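May 31, 2024

The gym letter came, and I don't buy it 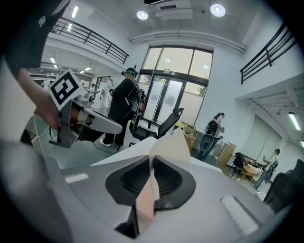
So the Castis club out on the Priltton road is "pausing operations." I pay them to be open, and the letter manages to go a whole page without using the word closed. It says they look forward to welcoming us back in August, after "upgrades." Upgrades to what? The showers have run lukewarm for two winters and the rowing machine by the window still has tape on the seat.

Then the money part. Dues keep coming out during the pause, but we get a credit later. I read that twice. My contract says I can cancel with 30 days' notice, and the letter says 60. I dug the contract out of the drawer to be sure, and it's 30, on the second page, with my initials next to it. When I called, the man at the desk told me the terms had been updated. I asked when. He said he'd have to get back to me. That was nine this morning and the phone hasn't rung.

We can use the Brurkesstead branch in the meantime, 14 miles each way. I drove past once and the lot was full at two in the afternoon, so I can picture how that will go with all of us piled in on top.

Added it up after supper. I've paid $227 since the new year and been in maybe twice a week, less in April when my knee was bad. Bakalis has a cheap place over the hardware store, no pool, no contract, or so the sign says. I'll believe that when I see the paperwork.

Wrote the cancellation letter tonight and made a copy. It goes out certified tomorrow — I want a signature on that one.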